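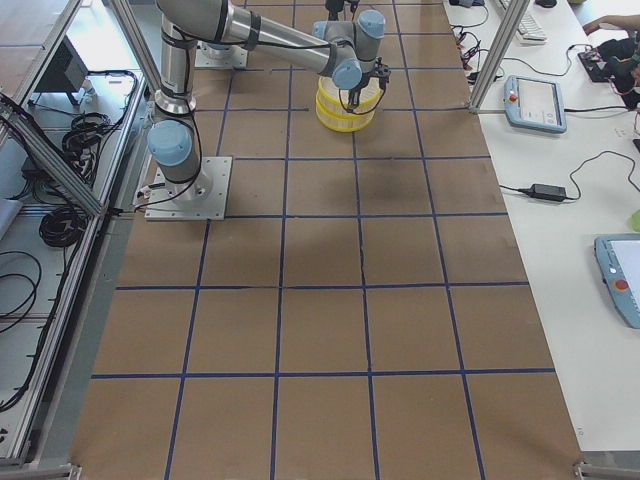
The Big Brown Table: A Gallery in One Picture and Several Grudges

Welcome to the gallery page for the long brown work surface at Grurkivcombe, now in its second year of being leaned on. The gallery is small and the notes run long. Agata Sala has promised more and has been promising since January.

The tape

Dark blue, laid out in a grid of squares, or things that were squares when we started. I did the long lines and Agata did the short ones, and we are both still willing to discuss whose wandered. The roll cost 8 dollars and has outlasted two pairs of scissors. If a strip lifts at the corner, please press it back down. Do not pick at it while you think. We know who you are.

The yellow thing

Bright yellow, round, and holding its own in the air over the upper middle of the grid. It looks like two rings stacked up, or possibly two containers, and I have heard both positions argued at lunch with real feeling. It gets called "the cheese" on the sign-out sheet, which is no help to visitors.

The smudge

Faint, dark, one cell down and to the right. I have tried dish soap, a melamine sponge and a citrus spray from Sovum that made the whole room smell like a dentist's. The smudge remains. So-yul says it gives people something to aim for.

The cables

Black, strapped along the tall silver segment and then left to loop as they please. Agata's straps are the tidy ones. I will let you guess about the rest — I was in a hurry.

The white table

Off to the right, running alongside the brown one. It was bought as overflow space, and the rule is that anything left on it overnight goes in the Shojaei bin by the door. The bin currently holds a thermos, three left gloves and a paperback with the last chapter missing.

Coming next, if Agata finds the memory card: the shelf of labeled jars, the drawer of unlabeled ones, and the Kasach cart with the bad wheel. Corrections go to So-yul. Complaints about the tape can go to Agata, who did the short lines.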